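Round table (furniture)
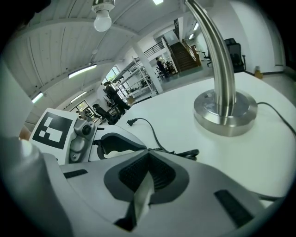

A round table is a table whose top is a circle, or close enough to a circle that no side is longer than another. It is one of the oldest table forms still in general use and is found in dining rooms, cafés, meeting rooms, libraries and gardens. The top may rest on a single central column, on three or more legs, or on a folding frame. Although the form is most closely linked with dining, plain round tables are also used in working rooms. The term is used in a wider sense for a meeting in which all those taking part are of equal standing, whether or not the table itself is round.

Contents
1 Shape and seating
2 Construction
2.1 Tops
2.2 Supports
3 History
4 Regional forms
5 Use in meetings
6 Care and repair
7 See also

Shape and seating

The number of people who can sit at a round table depends on the length of its edge, which grows in step with the width of the top. A top of 90 centimetres is usually treated as a table for two or three. One of 120 centimetres seats four in comfort and can take five or six if the chairs are narrow. Above 180 centimetres the middle of the table is out of reach of most seated adults, and dishes placed there have to be passed round or set on a turning tray.

The area of the top grows faster than its edge. Doubling the width doubles the seating but gives four times the surface, most of it towards the middle. For this reason very large round tables are uncommon in private houses and long tables are preferred for big groups. Furniture makers have dealt with the problem in several ways, among them the open ring, in which the centre of the table is left out altogether, and the jupe pattern, in which the top divides into segments that draw apart so that leaves can be placed between them.

A round table has no corners, and so takes up less of the walking space in a small room than a square table of the same width. It does not, however, sit well against a wall. A half-round or drop-leaf version is often chosen where the table has to be put aside between meals.

Construction

Tops

Before the middle of the nineteenth century most round tops were made from boards joined edge to edge and then sawn to a circle. Solid boards shrink and swell across the grain but hardly at all along it, and an old top of this kind is commonly found to be slightly oval. The difference may reach 9 millimetres in a wide top that has been kept in a heated room. Dealers and museums use this as one sign of age, although it is not proof, as a newer top made from poorly dried timber will behave in the same way.

Veneered tops became usual in better furniture from the late eighteenth century. Thin sheets were laid in wedge-shaped pieces with the grain running from the centre to the edge, giving a pattern like a sunburst. The ground beneath was built up in layers to keep it flat. Later tops have been made of pressed board, stone, glass, metal and various plastics.

The edge may be left square, rounded over, or cut back beneath so that the top looks thinner than it is. Tables for public places often carry a separate band around the edge, which takes the knocks from chair backs and can be replaced without disturbing the rest.

Supports

The central column, or pedestal, leaves the whole of the edge free for chairs and knees. It requires a broad foot. As a working rule, joiners make the spread of the foot at least two thirds of the width of the top — less than this and the table may tip when a person leans on the edge. Three-footed pedestals stand firmly on uneven floors. Those with four feet resist tipping better but may rock.

Tables on separate legs are simpler to make and are stiffer under load. The legs are joined to a frame beneath the top, which may itself be round or may be a plain square hidden from view. The square frame is much the cheaper of the two, as a curved frame must be bent, built up from short blocks or sawn from thick timber with a good deal of waste.

The tilt-top table has a hinged top, held by a catch, which turns upright when the table is not in use. It was made in large numbers in Britain and Ireland from the 1740s, at first for tea. Many have a small cage of turned pillars between the top and the column, known as a birdcage, that allows the top to turn as well as tilt.

History

Small round tables, usually on three legs, were in use in ancient Greece and Rome, where they were placed beside couches and carried away with the food. In medieval Europe the ordinary dining table was a long board on trestles, with the most important guests placed along one side or at the head. Round tables were known but were not usual, and their fame rests chiefly on the stories of King Arthur. The table first appears in the verse of the Norman poet Wace, completed in 1155, where it is said to have been made so that none of the king's barons could claim a higher seat than another. The large painted top that hangs in the Great Hall at Winchester dates from the thirteenth century, with paintwork added in the reign of Henry VIII.

In the seventeenth century the gateleg table, often round or oval when open, came into wide use in houses where meals were taken in smaller rooms. The furniture historian Conall Flanagan has linked its spread to the decline of the great hall as a place for the whole household to eat. In his account, the round table entered the ordinary home as a piece that could be folded away, and only later became one that stayed in the middle of the room.

By the early nineteenth century the fixed round table, sometimes called a loo table after the card game lanterloo, was a usual feature of the drawing room. It stood beneath a hanging lamp and was used in the evening for reading, sewing and cards. As lighting improved and spread to other parts of the room, the table lost this purpose and was often moved to the dining room or the hall.

The twentieth century brought lighter forms. Tubular steel, moulded plywood and cast aluminium made it possible to support a wide top on a slender stem, and plain white tops became common in both homes and places of work. The Norska table, a pedestal model with a cast foot and a top held by one large threaded collar, was produced at Arnham in four widths. An early batch of 2,000 was supplied without the collar's locking pin, and tables from this batch are known to collectors as "loose Norskas". The pin was added to all later tables, and the firm of Derkar, which took over the pattern, kept the design otherwise unchanged.

Regional forms

In China, and in Chinese restaurants throughout the world, large round tables are the normal setting for a shared meal. A turning tray at the centre brings each dish within reach of every diner. Seating is not without rank, as the place facing the door is generally given to the guest of honour or to the host.

Low round tables are used for meals taken on the floor in parts of North Africa, the Middle East and South Asia. Many consist of a metal tray set on a folding wooden stand. In Korea and Japan, small folding tables with short legs served the family meal in rooms which were also used for sleeping, and round tops were favoured for the same reasons as elsewhere.

In Vietnam the meal is often laid on a round metal tray, the mâm, which may be placed on a mat, a low bed or a table. Mỹ Vũ and Hưng Vũ, in their study of household furniture, treat the tray and the table as a single form with a removable top. They describe a stand made by the Diệp workshop in which the tray drops into a shallow rim, so that it can be lifted out loaded and carried to the kitchen.

Use in meetings

Round tables are chosen for talks between parties who do not accept one another's rank. The shape has no head, although position still matters in practice, and those who sit opposite each other tend to speak to each other most. The shape of the table was itself a matter of long dispute before the Paris peace talks on Vietnam, which opened in full in January 1969 at a round table with two smaller rectangular tables set beside it.

In schools and libraries, round tables are used for group work and reading. Alfredo Policarpio, writing on the planning of reading rooms, recommends them for conversation areas but advises against their use for private study, as readers at a round table have no clear boundary between one place and the next. He also notes that they cannot be pushed together to make a larger surface.

Care and repair

The usual fault in a pedestal table is looseness where the column meets the foot. In older work this joint is a sliding dovetail, strengthened beneath by an iron plate. It should be taken apart and cleaned before it is glued again. Screws driven in from the side tend to split the column and are best avoided.

Tilt-tops suffer wear at the catch and at the two bearers that run beneath the top. Tops that have warped can sometimes be brought flat by slow changes in humidity, a task for a trained restorer. Glass tops should be lifted off before the table is moved. Any large round top is safest carried on edge by two people, with the edge protected from the floor by a folded blanket.

See also

Card table
Drop-leaf table
Gateleg table
Lazy Susan
Pedestal table
Trestle table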